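**Vorkorbridge, January**

# Effie Farquharson to Host "Second Helpings," a Talk Show Filmed Entirely After Dinner

Effie Farquharson has been an actress, a weather presenter, a cruise ship bingo caller and, for one long winter, the voice of an elevator in Lindsay. She is now a talk show host. Mivo, the streaming channel that ordered 13 episodes of "Second Helpings" before anyone had settled on a title, says the show will arrive this spring.

The idea is simple enough to fit on a napkin, and the napkin has been kept. Each week Farquharson sits down with two guests at a table where dinner has already been eaten. The plates stay. The guests, who have been fed, are asked questions they would have dodged on an empty stomach. Episodes run 60 minutes, a length the channel describes as "generous" and Farquharson describes as "one coffee and an argument."

"I have been interviewed by people who were clearly waiting for lunch," said Farquharson. "You can see it in their eyes. I wanted to make a show where everybody is slightly too full to lie."

Born in Kurness to a piano tuner and a driving instructor, Farquharson made her stage debut at age nine as the back half of a cow. Reviews were kind to the front half. She moved to Vorkorbridge at 19 to study theater, left after a year to present the late weather, and was on air the night the forecast map fell on her. She finished the forecast from underneath it. The clip still turns up at station parties, and she still gets asked about rain.

Viewers will know her best from "The Harbor Clerk," the coastal drama in which she played Detective Moira Tansley for 117 episodes, was shot in the shoulder twice (the same shoulder) and married the same man three times. She has also narrated audiobooks, including a history of rope that she recommends to anyone who has trouble sleeping.

"Second Helpings" was created by Farquharson and executive producer Greer Semple, who met on the set of a soup commercial that never aired. Semple previously produced the quiz show "Close Enough" and the travel series "Wrong Platform," in which Farquharson appeared as a guest and missed a ferry on purpose.

"Effie is the only person I know who can ask a rude question and get thanked for it," said Semple. "We auditioned other hosts, as a courtesy. One of them was very good. We don't discuss it."
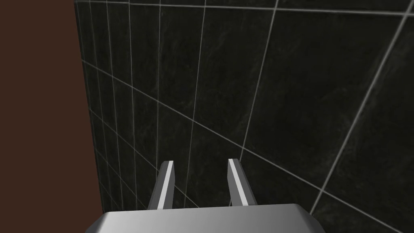 The first season films in Vorkorbridge, with two episodes on the road: one in Lindsay, where the elevator has agreed to nothing, and one in Kurness, where Farquharson's former drama teacher will cook. Guests will include actors, novelists, a retired opera singer and a referee. Names will be announced closer to the premiere, once they have all called back.

There is no house band. There was briefly a house accordionist, but he was offered a tour.

New episodes will appear weekly on Mivo at 9 p.m., with longer cuts available the next morning for people who like to hear the dishes being cleared. Farquharson is available for interviews in the afternoons. She asks that they not be scheduled over lunch.

**Press contact:** Greer Semple, "Second Helpings" production office, Vorkorbridge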